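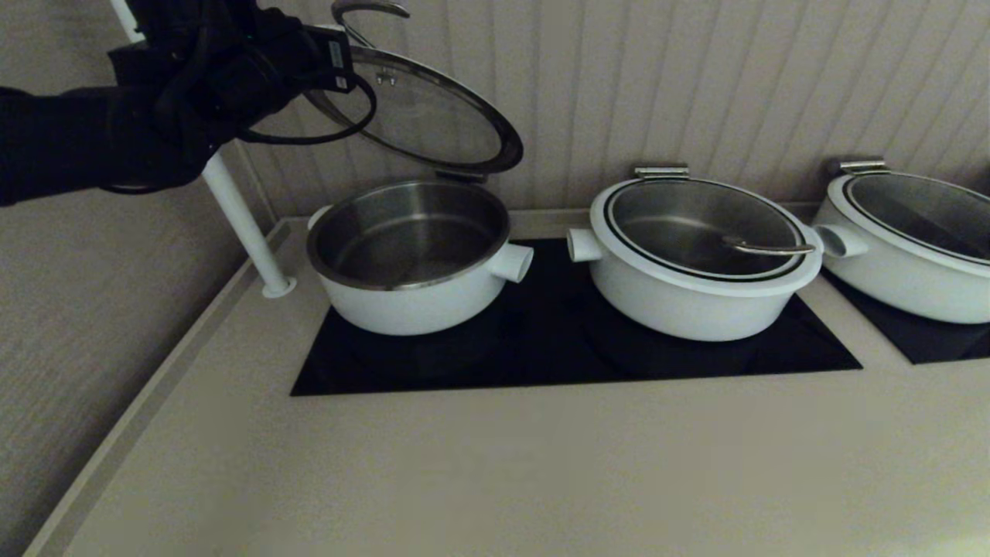
Wekska 로봇팔 키트, 3주 체험 대여 중간 후기 (냄비 뚜껑 작업 위주로 씁니다)

글쓴이: 보리차한잔
작성일: 28/06/2020
게시판: 체험단/사용기

안녕하세요, 늘 눈팅만 하다가 처음으로 긴 글을 써봅니다. 지난번에 Ultside에서 Wekska 체험 대여 신청 받을 때 댓글로 응원해 주신 분들이 많았는데, 덕분에 정말로 받았고 이제 절반쯤 써봤어요. 궁금해하시던 분들이 쪽지를 자꾸 주셔서 한꺼번에 정리합니다. 커피 한 잔 들고 천천히 읽어주세요.

저는 공유주방을 작게 운영하고 있고, 제일 기대했던 건 뚜껑 여닫기였습니다. 국물 요리를 여러 냄비에 올려두면 하루 종일 뚜껑만 들었다 놨다 하게 되거든요. 손목이 안 좋은 분들은 이 말이 무슨 말인지 아실 거예요. 그래서 썰기나 볶기 같은 화려한 건 다 제쳐두고 인덕션 위에 냄비를 나란히 놓고 뚜껑 들기, 옆으로 빼기, 다시 덮기만 죽어라 시켰습니다. 처음엔 빈 냄비로 연습하는 게 마음 편합니다. 저도 그렇게 했고요.

좋았던 점부터 쓰면, 유리 뚜껑을 집는 힘 조절이 생각보다 훨씬 얌전합니다. 쇠테 두른 유리 뚜껑이라 솔직히 첫날엔 옆에서 두 손 벌리고 서 있었는데(남편이 골키퍼냐고 웃었어요) 아직 깨뜨린 건 없습니다. 80번 연속으로 시켜본 날이 있는데 그날 다시 잡으러 간 게 두 번이었어요. 저는 이 정도면 꽤 기특하다고 봅니다.

아쉬운 점은 그리퍼 쪽 검은 케이블이에요. 뚜껑을 들면 케이블이 둥글게 처져서 뚜껑 아래까지 내려옵니다. 빈 냄비면 그러려니 하는데 팔팔 끓는 국 위라면 저는 좀 싫을 것 같아요. 팔에 감긴 어두운 천도 마찬가지로, 김이 계속 올라오는 자리에서 위생이 어떨지 고민입니다. 천은 벗겨서 빨 수 있다고 안내문에 있긴 했어요.

대여료는 한 달에 809달러이고 체험단은 첫 3주가 무료입니다. 설치 기사님이 오셔서 22분 만에 고정까지 끝내고 가셨는데, 그건 정말 감탄했어요. 7월에 본계약 여부를 정해야 해서 여러분 의견을 듣고 싶습니다.

댓글 9

늦은점심
우와 긴 글 감사합니다! 저도 신청했다가 떨어져서 배 아파하던 사람인데 이렇게 자세히 써주시니 대리만족이 되네요. 궁금한 게 하나 있어요. 뚜껑을 기울여서 드는 건 설정인가요, 아니면 잡다 보니 그렇게 되는 건가요? 안쪽에 물방울이 맺혀 있으면 기울이는 방향이 꽤 중요할 텐데요. 저희 어머니는 뚜껑 물이 국에 도로 들어가면 싱거워진다고 평생 믿고 사시는 분이라 이런 게 눈에 들어오네요 ㅎㅎ

보리차한잔 (글쓴이)
@늦은점심 어머님 말씀 반갑네요, 저희 시어머니도 똑같으세요! 기울기는 앱에서 정할 수 있어요. 저는 안쪽이 앞으로 보이게 들도록 해뒀습니다. 덮기 전에 도로 눕히는 동작이 들어가서 시간이 조금 더 걸리긴 하는데, 저는 급한 사람이 아니라서 괜찮았어요.

Mostafa Abdel Hamid
찬물 끼얹는 것 같아 죄송하지만 저는 생각이 좀 다릅니다. 한 달 809달러면 뚜껑 하나 드는 데 너무 비싸요. 게다가 옆에 있는 냄비들은 뒤쪽에 경첩 브래킷이 달려 있잖아요. 그런 구조면 뚜껑마다 작은 모터를 붙이는 쪽이 팔을 한 대 세우는 것보다 싸고 고장도 적을 것 같습니다. 작년에 Cemetholm에서 그런 개폐 장치를 시연하는 걸 봤는데, 움직임은 단순해도 하루 종일 군말 없이 돌아가더군요. 로봇팔이 멋있다는 건 인정합니다. 저도 처음 봤을 때는 한참 서서 구경했으니까요.

Salma Mahrous
Mostafa 님 말씀도 일리는 있는데, 저는 Wekska 편을 조금 들고 싶어요. 개폐 장치는 냄비를 바꾸면 또 맞춰야 하잖아요. 저희 가게는 계절마다 냄비 크기가 달라지고, 여름엔 넓고 얕은 걸 많이 씁니다. 팔은 위치만 다시 가르치면 되니 그 값을 내는 거라고 생각해요. 뚜껑을 맡기다가 나중에 국자질까지 맡길 수도 있고요. 다만 글쓴님, 케이블은 꼭 정리하고 쓰세요. 저는 체험 기간에 손목 쪽으로 바짝 당겨서 벨크로로 두 군데 묶었는데 훨씬 나았습니다. 너무 당기면 손목이 끝까지 안 돌아가니 여유는 손가락 두 마디쯤 남기시고요.

Mostafa Abdel Hamid
@Salma Mahrous 냄비를 자주 바꾸는 집이라면 저도 할 말이 줄어드네요. 그래도 국자질은 두고 봐야 한다고 생각합니다. 뚜껑과 국자는 난이도가 다른 이야기예요. 될지도 모르는 기능을 보고 지금 돈을 내는 건 말리고 싶습니다. 그리고 벨크로는 김을 오래 쐬면 접착면이 떨어지니 실리콘 타이를 쓰시는 게 어떨까요.

Zaki
연속 80번에 두 번 다시 잡은 거면 저는 불합격 주겠습니다. 영업 중에 그 두 번이 언제 올지 모르니까 결국 사람이 옆에 서 있어야 하고, 그러면 그 사람이 뚜껑 열면 됩니다. 너무 박한 평가라면 미안합니다만 저는 주방에서 두 번 데어본 사람이라 이런 건 까다롭게 봐요.

보리차한잔 (글쓴이)
@Zaki 아이고, 데이셨다니 속상하네요. 박하다고 생각 안 해요, 그런 말씀 들으려고 올린 글인걸요. 제가 글에 빠뜨린 게 있는데, 다시 잡으러 간 두 번 모두 뚜껑을 떨어뜨린 게 아니라 집기 전에 스스로 멈췄다가 자리를 고쳐 잡은 거였어요. 그래도 사람이 완전히 떠날 수 없다는 건 맞습니다. 저도 양파를 썰면서 한쪽 눈으로는 계속 보고 있어요. @Salma Mahrous 케이블은 오늘 저녁에 바로 묶어볼게요! 집에 실리콘 타이가 있어서 Mostafa 님 방법으로 먼저 해보려고요.

늦은점심
혹시 김이 많이 날 때 뚜껑 위치를 못 찾는 일은 없었나요? 유리가 투명해서 뒤쪽 벽 무늬가 그대로 비치면 헷갈릴 것 같기도 하고요. 저희 주방 벽도 세로줄 무늬라 괜히 걱정이 되네요.

Salma Mahrous
@늦은점심 저희는 하얀 타일 벽이라 줄무늬는 답을 못 드리겠어요. 김은 확실히 영향이 있었습니다. 후드를 약하게 틀면 거의 50초를 머뭇거린 적도 있고, 세게 틀면 바로 움직였어요. Ultside 상담 창구에 벽 사진을 보내면 미리 봐주니까 신청 전에 한번 물어보세요. 답장은 느린 편이지만 친절합니다. 글쓴님은 끓는 국으로 해보신 다음에 꼭 후기 이어서 써주세요, 알림 켜놓고 기다릴게요!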